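Gripper width signal lags pose after moving to 30 Hz logging

Forum: Manipulation software > Data and policy training

ketsara_s
We train cloth policies from hand-held gripper recordings and I'm stuck on timing. Pose comes from visual-inertial tracking on the wrist camera. Jaw width comes from the same images, by tracking the two fingers. Both end up in one log at 30 Hz through a tool we call Plerkon, which Máté wrote before he moved to another group.

When I replay an episode, the jaws close late compared to the hand motion. On rigid objects it hardly matters. On clothing the trained policy starts lifting before it has closed, and the cloth slides out. I have 525 episodes in this state and would like to avoid recording them again.

Has anyone fixed this after the fact?

mbarta
I wrote Plerkon, so some of this may be my fault. Which branch are you on? The old one stamps pose at exposure and width at the time the detector finishes. If your detector got slower, the gap grew. Check the field width_stamp_source in the episode header. If it says "proc", that's your problem.

ketsara_s
It says "proc" on everything recorded up to August. The newer ones say "exp" but I only have a few of those.

qsu
Then shift width back by the detector latency and retrain. We did this on Ravus and it took an afternoon.

chalerm.w
I'd be careful with a constant shift. Detector time isn't constant. On our machine it sits near 100 ms and then jumps whenever the disk writer flushes. If you shift everything by the median, most grasps improve and a few get worse, and those few are hard to find later.

qsu
A few bad grasps in 525 episodes won't change the policy much. I'd take the constant shift, look at the success rate, and only then spend time on anything more complicated.

chalerm.w
Depends on the task. For pick and place, sure. For clothes, closing on the edge of a cuff is most of the task, and the jaws have to be shut before the pull starts. I would match each width sample to its source image. The frame index should be in the detector output, even on the old branch.

mbarta
It is. Look for src_idx in the width stream. I never used it for anything, but it was always written.

ketsara_s
Found it, thanks. I'm going to rebuild width from src_idx and compare against the constant shift on the clothing episodes. Most of those are sweaters and shirts on a bed, picked up by whatever part is easiest to reach, like the cuff in this one.

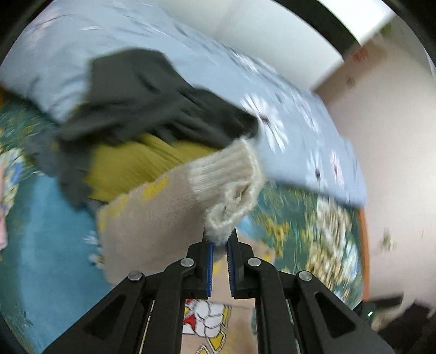
manee
Do you need to run tracking again after you correct the width timestamps?
No. Pose and width are separate streams in the log, and only the width samples get new times. Leave the pose stream alone and rerun the resampling step that merges them.

I asked our software lead the same thing last month, so I'm pasting it for whoever finds this thread by search. We use Skekex for the merge, but the order of operations is the same.

ketsara_s
Good, that saves a lot of compute. Tracking took most of a night for the full set.

One more problem. Soft stuff gets between the fingers and my width estimate never reaches zero, so the "closed" flag doesn't trigger. At the moment I threshold on absolute width.

qsu
Lower the resolution of the signal and use hysteresis. Close flag on when width drops under the first threshold, off when it goes over a larger one. Don't wait for zero.

chalerm.w
Or drop the flag. Why does the policy need it? Ours predicts continuous width and we have no closed state anywhere in the action space. The controller on the arm has its own force limit.

ketsara_s
The planner wants it. Poon switches from approach to lift on that flag, and I don't own that code.

manee
Then use velocity too. Closed means width is under a loose threshold and has stopped changing for a short window. It handles thick knits and thin shirts with the same settings. The window adds a little delay, so run it offline for labels and keep it short on the robot.

ketsara_s
Results, in case it helps. Constant shift fixed most of the early lifts. Rebuilding from src_idx fixed more – mainly the episodes with a fast grab, where the disk writer was busy. I threw out the ones where the detector lost a finger, which left some 400 for training.

qsu
So the constant shift got you most of the way.

chalerm.w
Most of the way on a task where the rest is dropped shirts.

ketsara_s
I'm keeping the src_idx version because the script is written now. Máté, could the old branch print a warning when the stamp source is "proc"? I would have caught this much earlier.

mbarta
Pushed. It refuses to start unless you pass a flag. The warning text has the name of the field to check.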